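Pustska gray backpack, four months in (plus a few words on the strawberry wallpaper, as promised)

So I said in my last post that I'd do the backpack once I'd used it enough to have real opinions, and then a bunch of you wrote in wanting to know about the wallpaper instead. Fine! You get both, but the bag goes longer, mostly on account of it costing me $138 and the wallpaper costing me a lot less than that.

Quick background on what I was after. My old bag was a hiking pack with a frame sheet and a million dangling straps, and I was using it to carry a laptop, a lunch box and a library book. Silly. I wanted something plain and soft, gray if possible, that would open wide and lie flat on the table while I packed it. My friend Fernanda Carrilho had the Medier one, which is gorgeous, but it opens with a drawstring and I've watched her dig for her keys in it with her whole arm. No thank you.

The Pustska is a zip-around. The size I bought is the 30 liter, and I'd go for the smaller one if you're under five foot four or so and don't carry a change of shoes. I do carry a change of shoes.

I pack at night, usually once the dishes are done, in the little corner I set up over the summer. Everything that leaves the house in the morning goes through that corner - bag, lunch, umbrella, whatever form I've forgotten to sign. It used to have bare panels on three sides, and I couldn't stand looking at them, so in August I papered the lot.

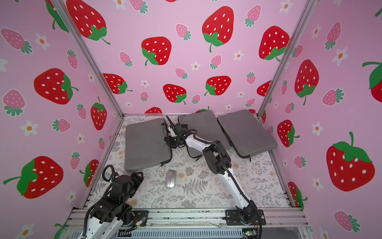
My strawberry corner, silver posts and all.

The wallpaper is by Kinoshita, the peel-and-stick kind, and yes, it's as pink as you think. I love it. I've had one guest tell me it looks like a birthday card, and I took that as praise. The big red berries are what you notice first, but I've gotten fond of the little pale pink ones with the dark green caps, and the flowers have orange centers, a nice warm touch against all that pink. The pattern faces every which way, with berries lying on their sides and tipped over, and that's a blessing if you hang paper the way I do. A pattern that all pointed up would have shown every wobble.

Things I'd tell you before you order it: buy one more roll than the calculator on the website says. Wipe the panels down and let them dry overnight. Start from the back and work out to the sides, and do the corners slowly, with a credit card wrapped in a sock. I had to pull one strip off and rehang it and the glue was still good the second time. By the third it was done for, and I had to cut a new piece. The print is nicer than the photos on the website, which make it look orange.

Would I put it in a whole room? No. In a corner it cheers me up every single evening, but four full walls of it and I think I'd start to see strawberries when I closed my eyes.

OK, back to the bag.

The fabric is what sold me. It's that heathered gray with a bit of a crosshatch to it, kind of like a suit jacket, and it hides everything. I've set it down on bus floors and under café tables and in the back of Minoru Katayama's truck (he carries gravel in there, so you can imagine) and a damp cloth has taken care of it every time. In some light it goes a tiny bit mauve. I didn't expect that and I don't mind it. If you need a true neutral gray to match something, look at one in person first.

It's soft, too. There's no stiff board in the front, so when it's half full it slouches and gets creases, and it doesn't stand up by itself. This bugged me for the first couple of weeks. I'd prop it against a chair leg and it would slowly bow down like it was greeting somebody. Now I just lay it down flat on the table to load it and I've stopped fighting it.

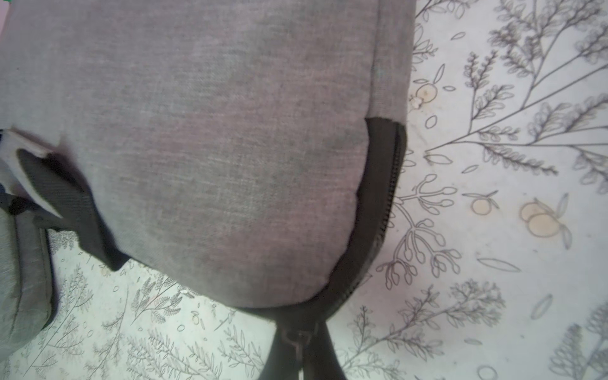 The zippers get their own paragraph. I'm picky about zippers and these are good. Black, smooth, and they go around the curve at the bottom corner without that awful hitch where you have to back up and try again. The pulls have a loop on them, so you can hook a finger through with gloves on. I've had one snag so far, when I caught the corner of a scarf, and it came out with no damage to either party. My one complaint is that the fabric pulls pick up lint. Also they flap around when I'm walking fast, though I only notice on quiet streets.

Inside you get 3 pockets, and they're where I start to grumble. The laptop sleeve is great, padded all the way down, with some space left under the laptop so it doesn't smack the floor when you set the bag down. The mesh one is fine. The last is a tall skinny thing that I believe is meant for a water bottle, but no bottle I own fits in it. I keep an umbrella in there. Toshiko Nomura next door has the same bag and she uses it for knitting needles, so I suppose it finds its purpose in the end, depending on the household. I would have happily swapped it for a flat pocket for papers.

Straps: comfortable up to a point. With the laptop and lunch I forget I'm wearing it. Add a couple of hardcovers and I feel it in my neck by the time I'm home. The webbing holds its adjustment well, better than my hiking pack ever did, and I haven't had to yank anything tight again since the first day. The loose ends are long, though. I rolled mine up and put a rubber band around each one, which looks a bit homemade, but so does my whole corner.

Rain! It's fine in drizzle. I got caught in a proper downpour once on the walk from the station and the top of my notebook came out wavy. They sell a rain cover separately and I haven't bought it, out of stubbornness.

I looked at the Plundus as well before deciding. It has a better bottle pocket and it stands up on its own, and if those matter to you I'd go that way. It felt plasticky to me and the zipper was noisy. The one I tried on only came in a very serious black, too.

Where I've ended up:

Good: the fabric, the zippers, how wide it opens, the laptop sleeve.
Not so good: the skinny pocket, long strap ends, price, doesn't stand up.
Would I buy it again: yes, but I'd wait for a sale. Tomomi Mizuno got hers in the spring clearance and I'm still a little sore about it.

Somebody asked in the comments whether it fits under an airplane seat. I haven't flown with it yet. Mine's pretty squashable when it isn't stuffed, so I'd guess so, but I'll report back after I visit my sister. And for the person who asked about the wallpaper around a light switch: I didn't have one to cut around, sorry, so I can't help you there.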